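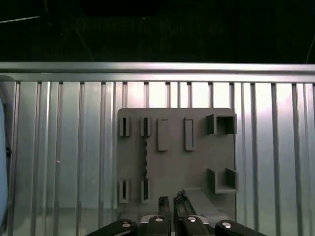 Fikre Greifzelle mit Wandaufnahme
Aufbau, Einstellung, Pflege

Die Fikre ist eine Arbeitszelle für kleine, eng stehende Bauteile: Stecker, Laschen, Halter, Speichermodule, Kabelenden. Sie besteht aus einem Arm mit Zweifingergreifer, einer Kamera am Handgelenk, der Steuerung Nonoment und einer Aufnahme, an der Platten und Werkstücke befestigt werden. Hersteller ist Kenivau, ausgeliefert wird ab Lager Senavau.

Diese Seite richtet sich an Betriebe, die die Zelle selbst aufstellen und warten. Die vollständige Betriebsanleitung liegt jeder Lieferung bei und gilt im Zweifel vor den Angaben hier. Arbeiten an der Elektrik bleiben einer Elektrofachkraft vorbehalten.

Lieferumfang

Arm mit Sockel und Anschlussleitung
Greifer, vormontiert, mit einem Satz Fingerspitzen
Handgelenkkamera mit Halter
Steuerung Nonoment mit Bediengerät und Not-Halt-Taster
Profilschiene aus Aluminium mit Befestigungssatz
Graue Prüfplatte für die Wandaufnahme
Satz Innensechskantschlüssel, Schraubensicherung mittelfest, Fühlerlehre

Preis der Grundausstattung auf Anfrage. Der Wartungssatz mit Gelenkbolzen, Riemen, Schraubensatz und zwei Paar Fingerspitzen kostet 2.696 Euro zuzüglich Umsatzsteuer.

Aufstellen

Der Sockel wird auf eine ebene, verwindungssteife Fläche geschraubt. Ein leichter Werktisch genügt nicht, er schwingt beim Abbremsen mit, und die Finger treffen dann neben die Lasche. Wer keine Grundplatte hat, verschraubt den Sockel mit dem Boden.

Die Profilschiene läuft waagerecht über der Arbeitsfläche. Zuerst alle Nutensteine einsetzen, dann ausrichten, dann von der Mitte nach außen festziehen. Die Wandverkleidung darf gerippt sein, solange die Prüfplatte an der Rückseite überall anliegt oder unterlegt ist. Eine Platte, die an einer Ecke federt, verfälscht jede Messung der Anpresskraft.

Leitungen zum Handgelenk mit Schlaufe verlegen und den Arm danach von Hand durch den gesamten Arbeitsbereich führen. Spannt die Leitung an irgendeiner Stelle, die Schlaufe verlängern. Kabelbinder nur so fest ziehen, dass sich der Mantel nicht eindrückt.

Licht ist ein häufiger Fehlergrund. Blankes Blech spiegelt in die Kamera und überstrahlt die Kanten der Bauteile. Abhilfe schafft eine seitlich gestellte, matte Leuchte — die Deckenbeleuchtung direkt über der Schiene sollte beim Einmessen ausgeschaltet sein. Die Belichtung wird in Nonoment fest eingestellt. Die Automatik regelt nach, sobald der Greifer einen großen Teil des Bildes abdunkelt.

Einmessen an der Prüfplatte

Die Prüfplatte trägt Formen, die im Betrieb immer wieder vorkommen: geschlitzte Laschen, schmale Stege, eine offene Aufnahme, einen U-förmigen Halter. Der Ablauf ist für jede Form derselbe.

1. Arm in Grundstellung fahren, Greifer ganz öffnen.
2. Nullpunkt der Fingeröffnung setzen.
3. Form in Nonoment auswählen und langsam anfahren.
4. Vor dem Kontakt anhalten und die Lage der beiden Spitzen zur Form prüfen.
5. Schließen, Kraftwert ablesen, wieder öffnen.
6. Wert speichern.

Jede Form wird drei Mal angefahren. Weichen die Kraftwerte voneinander ab, zuerst die Fingerspitzen kontrollieren und erst danach den Nullpunkt neu setzen. Ein verschobener Nullpunkt zeigt sich an allen Formen gleich, eine verschlissene Spitze vor allem an den schmalen Stegen.

Greifer

Die Finger werden über Gelenkplatten geführt, die mit Innensechskantschrauben verbunden sind. Die Bauweise ist offen. Das erleichtert die Reinigung, lässt aber auch Späne und Flusen an die Bolzen.

Beim Nachziehen gilt die Reihenfolge von der Basis zu den Spitzen. Schrauben an beweglichen Gelenken werden mit Schraubensicherung eingesetzt und nur so weit angezogen, dass das Gelenk ohne Spiel und ohne Widerstand läuft. Wer hier mit voller Kraft arbeitet, klemmt das Gelenk. Der Antrieb gleicht das eine Weile aus und meldet dann Überlast.

Die Fingerspitzen haben eine raue Auflage. Glatt gewordene Spitzen immer paarweise tauschen, auch wenn eine davon noch gut aussieht. Nach dem Tausch den Nullpunkt neu setzen und die Prüfplatte einmal vollständig abfahren.

Arbeiten im offenen PC-Gehäuse

Ein großer Teil der ausgelieferten Zellen wird für Aufgaben an Hauptplatinen eingesetzt, meist zum Ertasten und Greifen von Speichermodulen. Dafür gelten zusätzliche Punkte:

Der Rechner ist vom Netz getrennt, das Netzteil entladen.
Gehäuse gegen Verrutschen sichern, am besten mit Anschlägen an zwei Seiten.
Ableitfähige Fingerspitzen verwenden (im Zubehör erhältlich).
Lose Kabel aus dem Schwenkbereich binden.
Anpresskraft auf den Wert für Leiterplatten begrenzen. Der Grundwert ab Werk ist für Kunststoffteile ausgelegt und zu hoch.

Ist der Kühler abgenommen, gehört in Nonoment eine Sperrzone über den Prozessor und den Sockel samt Hebel. Die Zone wird als Quader angelegt und sollte nach jedem Umsetzen des Gehäuses neu geprüft werden. Beim Anfahren eines Moduls kommt der Finger schräg von der Gehäuseseite, damit die Gelenkplatten frei bleiben. Die Kamera sieht den unteren Teil des Moduls dabei oft erst spät, deshalb die letzte Strecke im Schleichgang fahren.

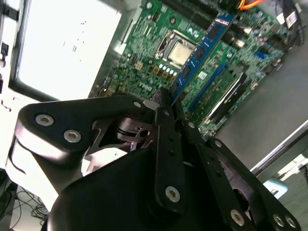
Mit der Sperrzone allein sei man nicht ausgekommen, heißt es in einer Rückmeldung an unseren Service. Der Finger habe den Sockel zwar gemieden, die breite Gelenkplatte dahinter aber sei beim Drehen an den Gehäuserand gestoßen, und zwar immer an derselben Stelle. Geholfen habe erst, den Greifer in Nonoment mit seiner ganzen Hülle einzutragen und das Gehäuse ein Stück vom Sockel des Arms wegzurücken. Gewünscht werde außerdem eine Warnung am Bediengerät, wenn nur die Fingerspitze als Werkzeug hinterlegt ist.

Die Warnung ist ab der Novemberversion von Nonoment enthalten. Bei älteren Ständen bitte unter Werkzeug / Hülle nachsehen, ob das Modell »Greifer vollständig« gewählt ist. Das Modell »nur Spitze« ist für freie Flächen gedacht und im Gehäuse nicht zulässig.

Wartung

Vor jeder Schicht: Sichtprüfung der Schrauben und der Leitungsschlaufe, Kameralinse mit trockenem Tuch abwischen, Not-Halt auslösen und quittieren.

Nach 2.000 Betriebsstunden: Gelenke ausblasen, Bolzen auf Spiel prüfen, Schrauben an der Basis nachziehen, Riemenspannung kontrollieren. Druckluft nur von innen nach außen führen.

Nach 3.000 Betriebsstunden: Riemen und Gelenkbolzen ersetzen, Handgelenkleitung ersetzen, Arm neu einmessen.

Öl und Fett gehören nicht an die Gelenkplatten. Die Buchsen laufen trocken. Geschmierte Greifer ziehen Staub an und werden bei der Überholung zunächst zerlegt und gewaschen, der Aufwand wird berechnet.

Störungen

Greifer schließt ungleichmäßig
Eine Gelenkschraube ist zu fest, oder ein Bolzen ist eingelaufen. Zelle abschalten, beide Finger von Hand bewegen und vergleichen.

Klacken beim Öffnen
Meist Spiel am Bolzen nahe der Basis. Bleibt das Geräusch nach dem Nachziehen, den Bolzen tauschen.

Überlastmeldung ohne Werkstück
Leitungsschlaufe prüfen, danach die Riemenspannung. Tritt die Meldung nur in einer Armstellung auf, ist es fast immer die Leitung.

Kamerabild und Fingerlage passen nicht zusammen
Der Kamerahalter hat sich verdreht. Halter lösen, an den Anschlag schieben, festziehen, an der Prüfplatte neu einmessen.

Teil rutscht aus den Fingern
Spitzen reinigen oder tauschen. Die Kraft erst erhöhen, wenn beides nichts ändert — bei Leiterplatten gar nicht.

Ersatzteile und Einsendung

Ersatzteile werden über das Lager Senavau bestellt. Bitte immer die Seriennummer des Greifers angeben, sie steht auf der Unterseite der Basis und weicht von der Nummer des Arms ab. Zur Überholung den Greifer ohne Fingerspitzen und ohne Kamera einsenden, die Finger geschlossen und mit Schaumstoff gesichert. Eine Sicherung der Nonoment-Einstellungen verbleibt beim Betreiber; wir spielen nach der Reparatur keine Kundendaten auf.

Stand der Angaben: 14. August 2026. Technische Änderungen vorbehalten.

Kontakt | Impressum | Datenschutz | © Kenivau | Nach oben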